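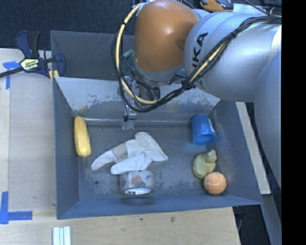 FOR IMMEDIATE RELEASE

**Shawky to release "The Julby Yard," a podcast series about a cargo theft ring that ran out of Jedlow**

JEDLOW — I run Shawky, the small crime newsroom above the old shoe store on the main street, and in January we're putting out the biggest thing we have ever made. It's called *The Julby Yard*. It's a 12-episode podcast about a group of people who stole whole truckloads of freight, week after week, mostly by sending polite emails.

I know a press release is supposed to sound like it was written by somebody in a blazer. I've tried. I had a version that called the series "a landmark audio investigation" and I couldn't read it out loud without laughing, so you're getting me instead.

## What the series is about

If you live in Jedlow you may remember the morning the state police closed the Julby road. Most people figured it was a wreck. It was a search of a fenced storage yard out past the grain elevator, and when officers opened the trailers parked there they found baby formula, power tools, copper wire, energy drinks, and one trailer packed from front to back with frozen shrimp that was no longer frozen. (We spend a good part of episode one on the shrimp. I'm sorry in advance if you listen over lunch.)

The yard was rented to a freight company called Prelluson. On paper Prelluson was a normal little outfit with an insurance certificate, a phone number, and a nice blue website. According to the court record, it didn't own a single truck. What it had was a knack for sounding like other companies. Somebody at Prelluson would bid on a load under a real carrier's name, win it, and then hire an honest driver to haul it. Halfway through the trip, the driver would get a call with a new delivery address. The new address was the yard.

That's the piece I can't get over, even now. The drivers weren't in on it. They showed up on time, got their paperwork signed, and drove home thinking they'd done a day's work. Quite a few of them never got paid, and a couple were treated like suspects for months.

Five people connected to the yard pleaded guilty. The money is harder to pin down, and so is the question of who was buying all that stuff, and the second half of the series goes after both.

## How we made it

The reporting took two years. We're a newsroom of four, and one of us also handles the ads, so it got squeezed in around everything else we cover: the burglaries, the arson trial, the fight over the jail contract.

We started with the court file. It runs to 3,700 pages and a lot of it is shipping paperwork, which I can now read the way other people read box scores. Bills of lading, rate confirmations, scanned signatures that don't match each other. The first real break was in there, on a fax cover sheet stuck upside down between two invoices. I'm not going to spoil it. It's in episode four.

After that came the interviews. We talked with more than 90 people, including drivers, warehouse clerks, dispatchers, insurance adjusters, a retired detective, people who lived next to the yard, and one man who bought a pallet of stolen cordless drills at a flea market and would like everybody to know he gave them back. Two of the people who pleaded guilty agreed to speak with us. Their lawyers sat in, and we say so in the episodes where you hear them.

We changed some voices. A few of the drivers still work for companies that don't want them talking, and one of them asked us to leave out the town she lives in, so we did. Nothing anybody says was scripted or acted. Where we couldn't get a recording and had to work from a transcript, one of us reads it and tells you that's what you're hearing.

## Why I wanted to do it

I grew up around trucks. My father drove and my uncle drove, and when I was little I could tell you which one was coming up the hill by the sound of the brakes. So when I first sat in on a hearing in this case and heard a lawyer describe a stolen load as "a paper loss," I got pretty mad.

There was a driver in the hallway that day. He'd hauled one of the loads without knowing what it was, and he had since lost his contract, fallen behind on the truck, and sold it. He'd driven four hours to be there in case anybody wanted to ask him something. They didn't. I bought him a coffee from the machine and we talked until the building closed. His is the first voice you hear in the series.

I'd also like people outside the freight business to know how this kind of crime works. It doesn't look like the movies — there's no masked guy on a motorcycle jumping onto a moving trailer. There's a person at a kitchen table with a laptop and a second phone. Several of the detectives we talked to said they had no training in it at all when the first reports came in, and that the early cases bounced between counties because it wasn't clear where the crime had even happened. Was it where the load was booked? Where it was picked up? Where it ended up? Episode six is nearly all about that, and I promise it's more exciting than it sounds. My producer made me cut a long section on jurisdiction and I'm still a bit sore.

## How to listen

*The Julby Yard* starts in January. The first two episodes come out together, early in the morning so you can have them for the drive, and then it's one a week until we're done. It's free wherever you usually get podcasts, and it's on the Shawky site too, with full transcripts for anyone who'd sooner read. Episodes run anywhere from half an hour to a little under an hour. I tried to make them all the same length and gave up.

Members of Shawky get each episode a day ahead, along with the documents we mention in it. We've blacked out home addresses, license numbers, and the names of people who were never charged with anything. If you're a member and you can't find the early feed, write to us and we'll send you the link again. It's a little buried on the account page and we're working on it.

We're having a listening night as well, in the back room of the Jedlow library, the evening before the first episodes go up. There'll be chairs, cookies, and a question session afterward with me and the rest of the team. Come early if you want to park on the library side of the street. There's no charge and you don't have to sign up.

## For other newsrooms and stations

Please use it! Radio stations can air any episode in full, at no cost, as long as it runs unedited and you tell listeners it came from Shawky. If you need a shorter cut to fit a clock, ask us and we'll make one. Print and online outlets can quote from the transcripts with credit. Advance copies of the first three episodes are ready now for reviewers and reporters, and we'd ask you to hold reviews until the launch.

I'm glad to do interviews, mornings especially. I can talk about the Prelluson case, about freight fraud in general, or about what it's like to put a project like this together with four people and one decent microphone. What I can't do is connect you with anybody who spoke to us under a changed voice, so please don't ask.

If you think your own company has been hit by something like this, I'm not the right first call. Report it to your local police and your insurer, and keep every email and every phone number, including the ones that look like junk. Then, if you feel like telling a reporter about it, I'd love to hear from you. We have a tip line, and there's already a notebook going for a possible second season.

## About Shawky

Shawky is an independent newsroom covering crime and the courts in and around Jedlow. We're paid for by members, a handful of local advertisers, and one grant that covered the audio editing on this series. Neither advertisers nor funders heard any of it before it was finished.

**Press contact:** the Shawky front desk, Jedlow. Put "Julby" in the subject line and it'll come straight to me.

###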